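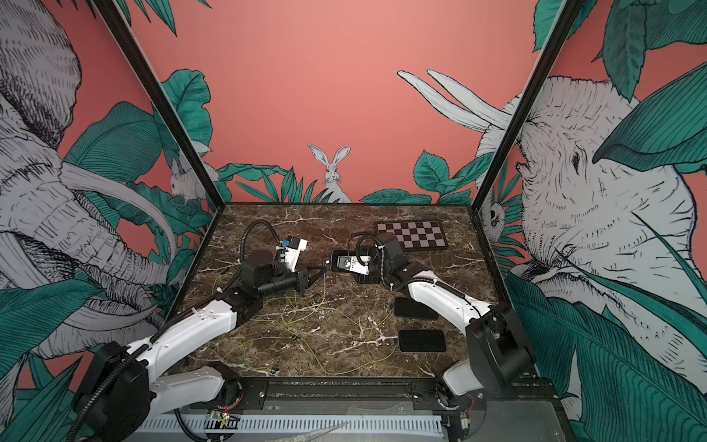

*Brown marble with pale veins, a checkered board toward the back, and painted jungle leaves on the walls.*

# Why Do Cords Get Tangled?

**Borkport Children's Science Library, Young Readers' Sheet 26**

Cords are found in most homes. They carry electricity to telephones and sound to earphones. A cord that is put away neatly may come out of a bag in a knot, even when no person has tied one. This sheet explains how that happens and how a tangle may be undone.

## What is inside a cord?

A cord looks like one long piece, but it has layers. In the middle are thin threads of metal, often copper. Electricity moves through copper very easily. Around the metal is a soft covering called **insulation**. Electricity does not pass through the covering easily, and it keeps fingers safe. The covering may be made in any color.

## How a tangle begins

A tangle needs three things: a cord that bends, enough length to form a loop, and movement. When a bag is carried or a drawer is opened, the cords inside shift. A loose end may slide over a loop or under it. If the end then passes through the loop, a knot has started.

Long cords tangle more readily than short ones. Thin, bendy cords tangle more readily than thick, stiff ones. Earphones have a further difficulty. The cord usually splits into two branches, one for each ear, so there are more ends to wander.

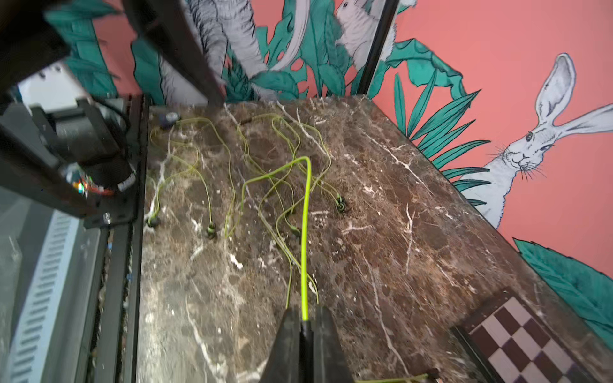

*Thin earphone cords cross one another on the marble. The bright green cord is thicker and easier to follow.*

## Following a cord with your eyes

Color is a great help in sorting cords. When two cords look alike, the eye may jump from one to the other at the place where they cross. When one is bright and the other is dull, the eye stays on the right path.

Readers may practice at home. Ask an adult for two pieces of yarn in different colors and lay them on a table so that they cross 7 times. Trace one color with a finger from end to end. Repeat the exercise with two pieces of the same color and see which takes longer.

## Plugs and ends

The end of a charging cord is called a **plug** or **connector**. It has metal parts that touch metal parts inside the telephone. Electricity crosses where they meet. A plug should be held by its solid part when it is pulled out. Pulling on the cord can break the threads inside.

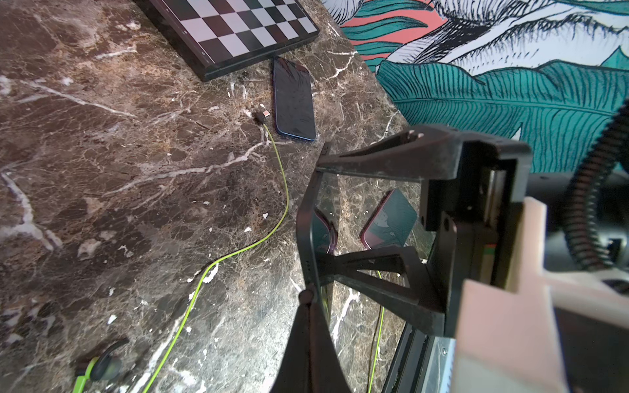 *A telephone, with the plug of a yellow-green charging cord beside it.*

## How to undo a tangle

1. Ask an adult to unplug every cord.
2. Lay the tangle on a flat table with space on all sides.
3. Find one end.
4. Loosen the loops gently. Do not pull them tight.
5. Pass the end back through each loop until the cord is free.

A large, smooth table is best for this work, and good light makes the crossings easier to see.
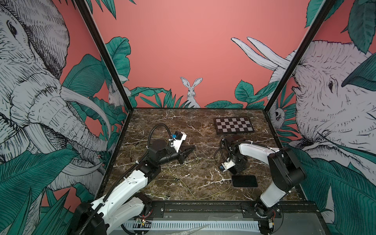
Once a cord is free, it should be wound into a wide circle and fastened with a soft tie. Sharp folds should be avoided, as they can harm the metal threads. Each cord should be stored apart from the others.

## Words to know

**Copper:** a reddish metal used in many wires.

**Insulation:** the covering around a wire.

**Connector:** the part of a cord that fits into a device.

Sheet 27 in this series is about magnets.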